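How to wash toy food and play dishes

Play food becomes sticky faster than one thinks. I clean our set every month, and it takes me 20 minutes together with the table.

What you need: a bowl of warm water, dish soap, a soft brush, 2 towels. I use the Siker brush for bottles, but an old toothbrush is also good.

1. Wipe the table first and let it dry.
2. Put one drop of soap in the water. More soap leaves a film.
3. Wash the plates as you wash normal plates, and go with the brush along the rim.
4. For the bread and pastries, do not leave them in the bowl. Brush quickly along the ridges, rinse, and press with the towel.
5. Lay the pieces on the table with some space between them.
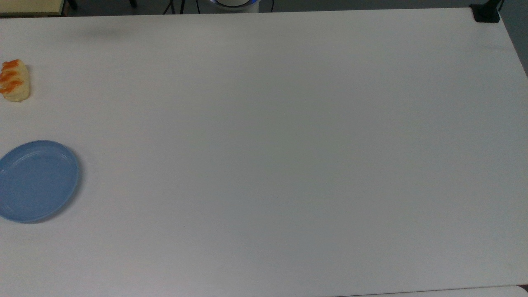

Toy bread roll and blue plate on the white table.

If a toy has a small hole, water can stay inside. Squeeze it gently with the hole down, then leave it until the next morning. Painted wood pieces should get only a damp cloth.

Do not use the dishwasher unless the package says it is allowed. I tried it once with a Texier cup and the handle became bent.

When all is dry, put the food back in the basket, plates at the bottom.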